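Machine Readiness for Household and Shop-Floor Chores: Sorting and Tidying as a Test Case

Final Project Report, Introduction to Automation Systems

1. Purpose of the Project

The purpose of this project was to determine whether machines now available to a teaching department can carry out simple chores of the kind done in homes and small shops. The group selected sorting and putting away loose items as its test case. This chore appears in many settings: toys are returned to bins at the end of the day, fasteners are returned to trays, and returned goods are separated by type before they go back on the shelf. The work requires little strength and almost no training for a person. For a machine it requires reliable detection, a suitable grip, and a decision about what belongs where.

The report does not address floor cleaning or other chores for which consumer machines have been sold for many years. It also does not address factory lines in which each part arrives in a known position. The interest of the group was in the middle ground, where items are few, light, and familiar, but are left wherever the last person put them down.

2. Background

The project began with a review of two settings. The first was Urnar, a small hardware distributor that allowed the group to observe its returns counter on a Wednesday afternoon. Employees at the counter open mixed cartons, separate the contents by type, and place them in shelf bins. The second was the Avemow household survey, a class exercise from the previous term in which families listed the chores they would most like to hand over. Laundry and dishes were named most often, and picking up after children followed closely.

In both settings, the people involved described the same difficulty. The individual motions are easy, but the items are never in the same place twice. A fixed program that moves to one set of coordinates is of no use at the Urnar counter. Any useful machine must look at the table before each motion and must be able to recover when an item slips or rolls.

3. Equipment and Method

Testing was carried out on a two-arm bench station. The arms were mounted on opposite sides of a wooden tabletop so that both could reach the containers at the far end. The items were small blocks in several sizes and finishes, chosen because they are safe to drop and easy to replace. Other objects were permitted to remain on the table during testing, as a real kitchen table or counter is seldom clear.

Control was provided by Closteo, a learned policy package maintained by the department. The package was trained on 48 demonstrations in which a student operator guided the arms through the chore by hand. Each trial was allowed to run until all items had been put away or until 4 minutes had passed. The group completed 300 pick attempts in total. An attempt was recorded as a success only if the item came to rest inside the intended container and no other item was knocked from the table.

Attempts were divided into two groups. In the first, items were set well apart. In the second, they were placed close together, against a container wall, or near an obstacle. The operator was permitted to stop the arms at any time but was not permitted to move an item once a trial had begun. 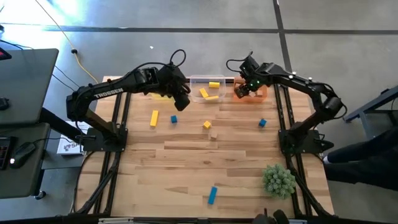
One reader of the draft report objected that blocks on a bench tell us very little about chores, and that a fair test would include a sock, a receipt, and something sticky. The group accepts part of this objection. Rigid blocks are among the easiest items a gripper can be asked to hold, and success with them should not be taken as evidence of success with cloth or paper. The group maintains, however, that a machine which cannot put away blocks dependably is not ready for socks, and that the simpler test should come first.

4. Results

Performance was strongest when items were set apart from one another. Under these conditions the arms usually completed the grasp on the first try, and most failures were corrected on a second approach. Small cubes were handled more consistently than long pieces. The long pieces had to be gripped near the middle, and when they were gripped near one end they tended to swing and strike the container wall.

Performance declined when items were crowded. Three kinds of failure were recorded repeatedly:

Closing the gripper on two items at once and dropping both.
Pushing an item away during the approach, then returning to its earlier position.
Placing an item on the rim of a container so that it fell back onto the table.

Plain wooden pieces were missed more often than painted ones. The group attributes this to the low contrast between the pieces and the tabletop, although lighting was not controlled closely enough to confirm the cause.

The use of two arms brought less benefit than expected. The containers were close together, and one arm often had to wait while the other finished. A person doing the same chore uses both hands with little thought. The Closteo policy treated the shared space with caution, and much of each trial was spent waiting.

5. Comparison with Human Work

A student with no practice cleared the same table in a fraction of the time and without dropping an item. Speed is not the only measure, however. A household may accept a slow machine if it works overnight and does not need to be watched. The Brandes checklist, which the course uses to judge readiness, therefore asks a different question: can the machine be left alone with the chore? On this point the station did not pass. The operator stopped the arms on several occasions, most often when a gripper pressed down on an item that had shifted beneath it.

For a shop such as Urnar, the outlook is somewhat better. Staff are already present, bins can be moved farther apart, and a tray can be fitted under the work area to catch dropped parts. A machine that handles the easy portion of a carton and leaves the remainder for an employee could be of value - provided that it reports clearly what it has left behind.

6. Conclusions and Further Work

The group finds that sorting rigid items on an open table is within reach of present equipment under supervision. It is not yet suitable for unattended use in a home. The main limits observed were crowding, recovery after a slip, and coordination between the arms.

The group recommends that next year's project repeat the trials with cloth and paper items, with the containers placed at opposite ends of the table, and with lighting held constant. The demonstration set should also be extended to include deliberate mistakes and their correction, as the present set consists almost entirely of clean grasps. The trial logs and the scoring sheet have been filed with the department and may be used by later groups.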